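Writing a site rule people will follow

Most of the rules I have written for demonstration collection were too long. The first set I did for Dretdale ran to 23 pages, and when I asked operators about it a month later they could recall the part on battery charging and very little else. The current set at Skedau fits on both sides of one sheet. I want to go through the parts that changed, mainly because two readers wrote to ask how we handle handheld grippers in small tiled rooms.

The scope first. These rules cover handheld collection only: one operator, one or two grippers with marker cubes fitted, a head camera, and a household task such as wiping, scrubbing or sorting. Arms on a base fall under a separate document with its own stop procedure, and I won't deal with it in this post.

Cables come before everything else. A gripper lead has to leave the device on the side away from the tool and must not pass in front of the operator's shoes. The old text said "cables shall be managed appropriately," and everyone who read it agreed with it and carried on as before. The new text names the side and the shoes. Nkrumah Agyeman, who runs the bathroom tasks, wanted a maximum free length as well. We tried 80 cm and dropped it. Tall operators ran out of slack when they reached, and short ones still had a loop at floor level. Now the operator holds the gripper at working height, lets the lead hang, and shortens it until any loop stays clear of the floor. It takes a minute and needs no tape measure.

Next is the floor. Paper, packaging and spare parts go outside the working area before recording starts. On stone or glazed tile a loose sheet is a slip hazard, and the operator is looking at the tool. I set the working area as one full step from the operator in every direction. Boxes may stay in the room if they stand outside that step. 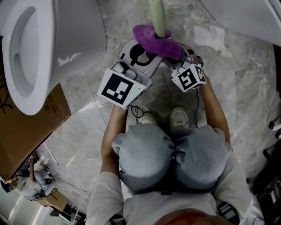 The third part is who else may be in the room. We allow one helper, who stays out of the operator's reach and speaks before moving. I had originally written a distance here too, and took it out for the same reason as the cable length. In a bathroom the distance was often larger than the room.

Marker cubes get their own paragraph on the sheet. Check each cube for play by hand at the start of a session and again after any knock. Do not wipe the printed faces with whatever was used on the fixtures. If a cube has moved on its mount, the session ends there and the calibration is redone. Operators dislike this rule. Nkrumah Arthur went through a batch from October and found that the episodes recorded after a shifted cube were unusable for pose, so it stays.

Grip on the tool is looser guidance. Handles differ too much for a single instruction. We ask that the jaws close on the handle, that the head of the tool be free to move where the task needs it, and that the operator do five dry strokes before the first recorded one. A tool that rotates in the jaws during those strokes is regripped or swapped.

Breaks are every 20 minutes, taken by the clock. The earlier wording left it to the operator, and wrists suffer before people notice.

A few things are still open. The Kpodo draft asks for a written log of every regrip, and I think that belongs in the recording software. Akia's sheet has a better section on footwear than ours, with a requirement for closed shoes with a soft sole, and I intend to copy it with their permission. I also have no good wording yet for brims and straps that hang into the head camera's view. The present text says "check the preview," and operators do check it, standing upright, before they bend down to work. The next revision will probably ask for the check in the working posture.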